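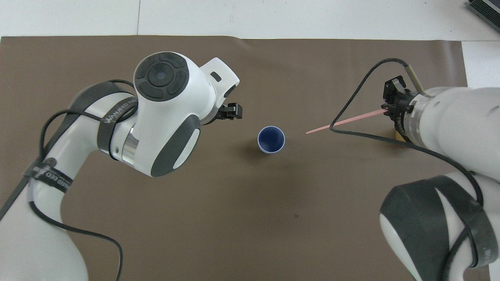 A small blue cup, upright on a brown mat.

I drank my coffee from the same chipped mug for eleven years, and when the handle finally came off in the dishwater I figured I'd have a new one by lunch. It took me until April. In between I became a person with opinions about cups, and my family would like me to stop.

My trouble started at Godora, the big kitchen store out past the highway. They had a whole wall of mugs and every one of them was enormous! I don't want a pint of coffee. I want a normal amount of coffee, hot to the bottom, and then I want to get up and pour another one. The clerk was very sweet about it and pointed me to the kids' section.

So I called Sumaiya Ekanayake, who has been throwing pots in Farnum since before I learned to drive and sells most of them out of her garage. She told me to come over at 7 in the morning and bring my broken mug. I did, and she turned it around a few times, filled it from the tap and poured the water into a measuring jug. It came to 239 milliliters. "Well, there you go," she said. "You've been drinking one cup of coffee. Everybody else moved."

She keeps notebooks going back decades, with every cup she has sold (1,461 of them when I visited, all in pencil). Her early ones are small, with thin lips and hardly any foot. Then people started asking for bigger, and bigger again, and for a while she went along with it. She still makes the large ones for the holiday market in Mulau – they pay for the kiln – but at home she drinks from a little thing with no handle that she can close her whole hand around. 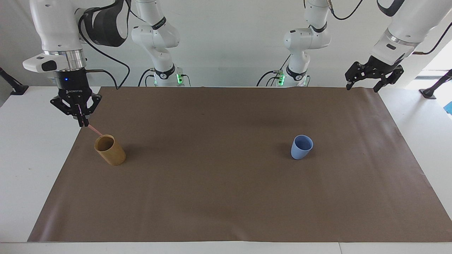 Two on brown paper: a tan cup at left, pale blue at right.

I'd never given much thought to handles. Sumaiya thinks they make us careless. With a bare cup, your fingers tell you when the tea is ready, and if you can't hold it you shouldn't be drinking it yet. I burned my tongue for most of my adult life, so I was listening.

She lent me a few to try for a couple of weeks. The thick one kept its heat but felt like drinking off a windowsill. The thin one was lovely and I was scared of it. My favorite was a plain, slightly lopsided one that she'd nearly thrown in the scrap bucket, and I asked if I could buy it. She charged me full price, too.

It sits by my kettle now. My old mug is next to it, holding pens, with the handle rattling around in the bottom in case I ever get hold of the right glue.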